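社团通讯·机器人角

七月刊本来轮到我写暑期招新，结果我脑子里全是CPU插槽，写了三行招新就写不下去了。那就聊聊我们Nemitz项目的进度吧，招新的事放在最后几行，想报名的同学直接往下翻。

先给没来过的朋友补个课。Nemitz是我们机器人社去年十月开的坑，目标听起来特别朴素：让机械臂拆装台式机。拆机箱侧板、拔内存、换处理器，最后把一台旧机器收拾到能再开机。学校机房每隔几年都会淘汰一批电脑，以前都是我们几个人蹲在地上拧螺丝，拧到手腕发酸，有人就说咱们不是机器人社吗，为什么还在用手拧。项目就这么来的，申请书我写了一个晚上，现在回头看，里面的时间表乐观得让人脸红。

这学期的重头戏是处理器。内存相对好办，对准了往下压，卡扣一扣就算完事。处理器完全是另一种脾气！LGA插槽里那一片触点又细又密，谁手抖碰歪一根，整块板子可能就得报废。所以我们定了个死规矩：芯片没有摆平、缺口没有对上之前，夹爪一律不许往下走。听着简单，写进程序里花了我们大半个学期，光是“摆平”到底算多平，组里就吵过两次架（都和好了，奶茶是我请的）。

夹持也折腾。一开始我们夹得太紧，总担心把基板边缘夹伤；后来松了一点，芯片又在指间打转，歪着就过去了。现在的办法是夹住两侧之后先停在插槽上方，看一眼腕部相机，再慢慢调角度。慢是真慢，站在旁边等的时候能背完一页单词，可我已经很知足了，四月那会儿我们连停稳都做不到。

还有硅脂。我以前装机的时候随手一挤就完事，从来没觉得它算个问题。换成机械臂以后，顶盖上有没有硅脂，相机看到的样子差得很远，反光的金属面和一块白白的膏体，识别程序经常当成两种东西。负责视觉的同学为此重新标了348张图，标完那天在群里发了一长串省略号。标注规范我放进共享文件夹了，新来的同学先看那个，别急着动手。

顺便报一下账。这学期经费批了2000元，大头花在夹爪的零件和备用螺丝上，硅脂也买了不少，剩下的留给下学期换线缆。发票我都贴好了，缺的那一张还在找，谁要是在工具柜底下看见，请务必告诉我。

再说控制程序。我们把动作流程重写了一遍，起名叫Inar（别问为什么，投票投出来的，我投的是另一个）。Inar把整件事拆成7个小步骤，每一步做完都得有人点确认才会继续。有同学嫌烦，说这样算什么自动化，我理解，但主板真的不便宜，等哪一步连续几周都没出过岔子，再把那一步的确认去掉也不迟。代码仓库到这周有1187次提交，其中相当一部分的说明写着“再试一次”，我承认里面有我的。

最近我们用的是戴尔的台式机，绿色主板，处理器两边各一排内存插槽，空间比我以为的要窄。夹爪从上面下去，左右都得小心。贴两张腕部相机的画面给大家感受一下。
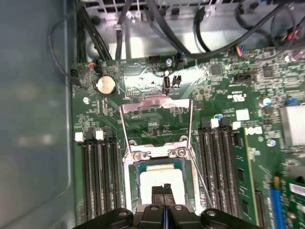

两张都是从手腕往下看的角度，调程序的时候我们盯的就是这种视角。

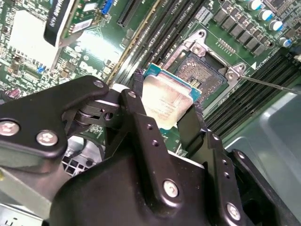

接下来的打算嘛，暑假先把压杆这一步啃下来。压杆又细又有弹性，人用拇指一拨就过去，让夹爪去做就要想清楚从哪边使劲、使多大劲。我倾向于给夹爪加一个小钩子，组里另一派觉得应该直接用指尖推，两边各做一个试试，谁的好用就用谁的，输的那边负责打扫实验台。

秋天我们想报Bostent校际赛。比赛有一个维修类的自由展示项目，和Nemitz挺对路，要求现场完成一段连续操作，中途可以人工确认，这一条看得我松了口气。初步想法是演示取下处理器再装回去，如果到时候压杆还没弄好，就改成只做取放，总比硬上强。报名表已经填了一半，队名还空着，欢迎大家来群里出主意，太长的不行，表格装不下。

好，说招新。暑期活动放在Kennedy楼的一层工作间，每周两个下午，具体排班看群公告。不要求会编程，也不要求装过电脑，愿意耐心看着一个东西慢慢挪就很合适。想学机械的可以跟着改夹爪，想学视觉的有标不完的图等着你，喜欢写东西的更好，下一期这个栏目我非常愿意让出来。来之前请把长头发扎好，手链手表摘掉，防静电腕带门口的盒子里就有，自己拿，用完放回去。

想先来看看再决定也可以，工作间有人的时候敲门就行，我多半在里面找那张发票。

2021年7月10日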